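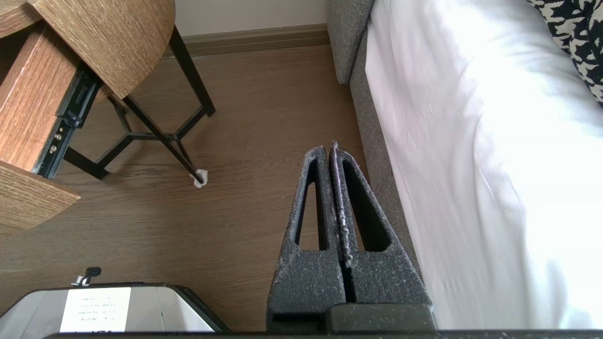

The side table, wood grain and all.

When Esben Damgaard's aunt finally gave up the house at Karnby, she told everyone in the family to come and take one thing, and Esben, who had driven through 30 kilometres of January fog and got lost twice near Brallum, arrived last of all. The good clock had gone, and so had the blue dishes and the armchair that everybody had pretended not to want. There was still a letter, though, in the kitchen drawer under the string.

It was addressed to a Mr. Thygesen at the ferry office in Norkow, stamped and sealed and never posted.

"Oh, that," said his aunt, and went quite pink. "I was going to take it down on the Friday boat, and then there was all that weather."

"When was this?"

"You were in short pants, dear."

He asked whether he might have it for his one thing, and she thought that over for a good long while, buttering a scone right out to its corners (if a scone can be said to have corners) before she answered. He could have it, she said, if he took it where it was going.

So he did, that same afternoon, with the heater roaring and the letter propped up on the dash like a passenger. The ferry office sold bait now. The man at the counter, whose badge said Jhun Fajardo, turned the envelope over and whistled.

"Old Thygesen? He's up the hill, third gate. Comes in at 8 every morning for the paper and complains about the price."

Esben walked up. The third gate was green and stuck a little, and beyond it an old man in a cardigan was scattering crumbs for the sparrows.

"I've brought your mail," Esben said.

The old man wiped his hands, looked at the writing for a moment — only a moment — and held the door open.

"You'd better come in," he said. "Is she well?"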